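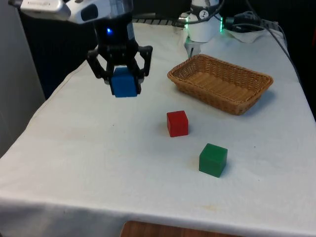
What can visitors see at the automation lab open day?
A robot arm sorting colored cubes at a covered table, with staff on hand to explain how the arm is set up and how its movements are recorded. Admission is free, and no technical background is needed.

Posted Aug 10, 2021

Dendar Automation Lab opened its ground floor to the public for an afternoon of demonstrations, the first such event since the lab moved into the former Rosser bindery. The program consisted of a tabletop manipulation demonstration, a short talk on calibration and a walk through the machine shop.

Most visitors spent the longest time at the manipulation station. The task is simple to state. Cubes in red, green and blue are set out on a white cloth, and the arm is to pick them up one at a time and place them in a wicker basket. Each attempt is logged from start to finish, including attempts that fail.

Inese Liepiņa, who leads the manipulation group, told visitors that the cubes are a standard exercise and that the difficulty lies in the details. The position of each cube changes between attempts. So does its rotation, and a cube turned at an angle to the fingers requires the wrist to turn with it before the grip closes.

"A grip that lands a little off center will still lift the cube," Liepiņa said. "It may then rotate in the fingers on the way to the basket. We record that as a separate category."

The cloth drew several questions. According to Liepiņa, a soft surface shifts and wrinkles under contact, which changes the height of the cube by a small amount. The group began on a bare tabletop in January and changed to cloth once results on the hard surface had leveled off. 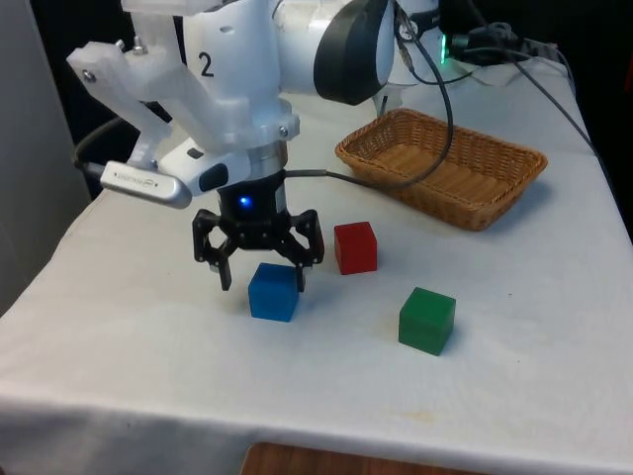

The arm above the blue cube at the manipulation station, with the depth camera mounted on its wrist bracket.

The bracket that carries the depth camera was made in the lab on a 3D printer. Darmawan Manurung of the machine shop said the current design is version 4. Earlier versions flexed when the arm stopped quickly, and the camera image moved with them. The new part is bolted on with small metal screws and can be removed for service without disturbing the gripper.

Manurung also gave the talk on calibration. The camera reports where a cube is in relation to the camera; the arm needs to know where the cube is in relation to its own base. The conversion between the two has to be measured again each time the bracket is taken off. The lab's procedure calls for 32 arm poses over a printed target and is run by a single operator. Manurung showed the results of a good calibration and a poor one side by side — the poor one had been made with a loose screw.

The demonstration runs on Asov, the lab's own logging and control software. Asov stores arm position, gripper opening and camera images on a common clock. The manipulation group has logged 1,280 attempts with it so far and intends to reach 4,000 before the task is changed. The next task will use objects of mixed shape in place of cubes.

Birutė Vanags, a packaging engineer at Rustar, attended with two colleagues. She asked about cycle time, which is slow by the standards of a packing line. Liepiņa replied that the arm is run at reduced speed during public sessions and that speed is not the quantity under study. Vanags said her own interest was in how the system handles a missed grip, a common cause of stoppages on her line.

A second question, from a high school teacher, concerned the basket. The basket is open and has low sides, so the arm can approach from above without a complicated path. Cables running along the arm limit how far the wrist can turn in one direction, and the control software keeps the arm within that range.

Ghada Tannous, who coordinated the visit, said groups were kept small so that everyone could stand close enough to see the fingers close. Visitors remained behind a floor line while the arm was powered, and a member of staff stayed at the stop button throughout.

The walk through the machine shop covered the printers, a small mill and the test bench for gripper fingers. Handouts from the calibration talk are available at the front desk. Schools and companies wishing to arrange a group visit should contact Dace Sakalauskas in the lab office and give the expected group size and a preferred afternoon. Requests for weekend visits cannot be accepted at present.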